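Sim Bench Rules: Frequently Asked Questions

Do the speed limits apply when nothing real can be hit?
Yes. Primitz scores a rendered robot under the rules for a metal one, and our insurer finds this very restful.

Can I start a run with the gripper closed?
No. Fingers open, nothing between them, then press go.

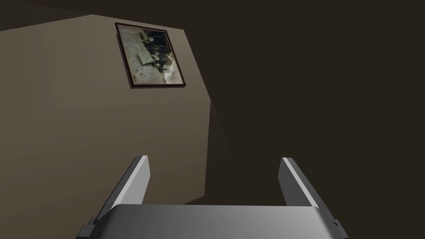
Issue 4, p. 121

Who signs off a run?
Wing-sze Lam or Ubaldo Sanna. Flattery has been tried on both.

What counts as a contact?
Any touch the log records, including the ones you'd sooner it hadn't. Keep logs for 236 days.

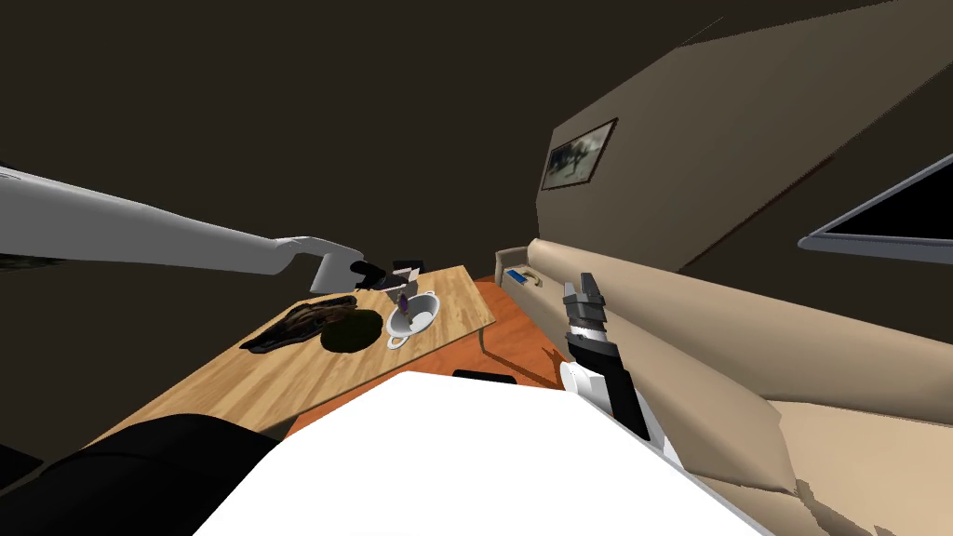

Rule 80 covers two-arm tasks, and it is the one everybody claims to have read. Each arm needs its own declared zone and its own stop. An arm with no job holds clear of the furniture, the way the one in front of the beige sofa is doing while the other works over the table. Parking on the upholstery is a fault, whatever colour you render it.

Where do I send complaints?
To Bogumił Śliwiński, in writing, under 4,000 words.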